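List Home | Threads | Authors | Search | Previous | Next

Subject: Re: Sauces for the June supper

Rindham Kitchen List

I've moved the quoted part up here so people who missed it can follow.

Hugo Nieto wrote:
> We need to settle the ketchup question before I place the order.
> Last year we had glass bottles on half the tables and squeeze
> bottles on the rest, and the glass ones came back nearly full. The
> wholesaler also has the big cans, which are cheaper, and we could
> fill our own squeeze bottles from those. I have no strong opinion
> but I need an answer. Also, does anyone want to make it from
> scratch again? I still have the Sepúlveda recipe.
>
> Hugo

My vote is for store-bought squeeze bottles, one per table. I would skip the cans. We tried filling our own two years ago and it took most of an afternoon. The funnel we had was too narrow, the ketchup sat in it and would not move, and afterward we had no date on any of the bottles, so the leftovers all got thrown out.

On price, the cans do come out lower per ounce. But we would have to buy the empty bottles too, and the lids on the cheap ones leak. I looked at the ones Zodley carries and the caps are the same kind that gave us trouble before.

As for glass, people under a certain age don't know what to do with it. They hit the bottom, nothing happens, then they get a knife. I like glass at home, but at a supper for up to 200 people it slows the line down.

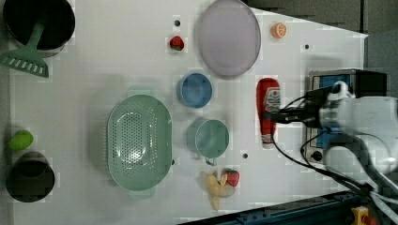
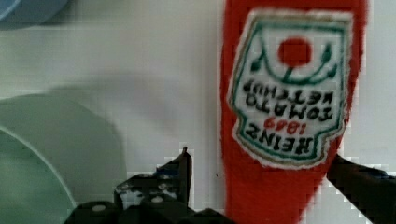 Ketchup bottle on the table, and the label closer up.

Storage is the other thing to think about. If we buy early, unopened bottles can go on the shelf in the back hall, label out, away from the stove wall. Once they have been on the tables I would like them in the refrigerator that same night. Last year a box of opened ones was left by the coat rack and I found it the next morning.

For the from-scratch version, I would say yes, but a small batch only. The Sepúlveda recipe is good. It has more vinegar than most people expect and a little clove, and it goes very well with the fried potatoes. It does not taste like what kids want on a hot dog. If Hugo makes it, we could put it out in bowls at the serving end with a card, and leave the regular kind on the tables. It also needs to cook down for longer than the recipe says. I gave it an extra 60 minutes last time and it was still a bit thin.

Mustard: we have enough yellow left, unopened. We are out of the brown. Relish we can cut in half, going by what came back.

Somebody asked off list about the hot sauce from Jiltari. I don't mind it, but please keep it at the serving end with the bowls. It looks too much like ketchup when the light is low.

Hugo, if you need to order before everyone has answered, go ahead with the squeeze bottles. We can return full cases as long as the wrap is still on them. Could you also ask what size they come in this year? The tall ones don't fit in the table caddies.

I can pick up on the morning of the supper if it's after 9. I don't have the key to the side door anymore, so someone will need to let me in.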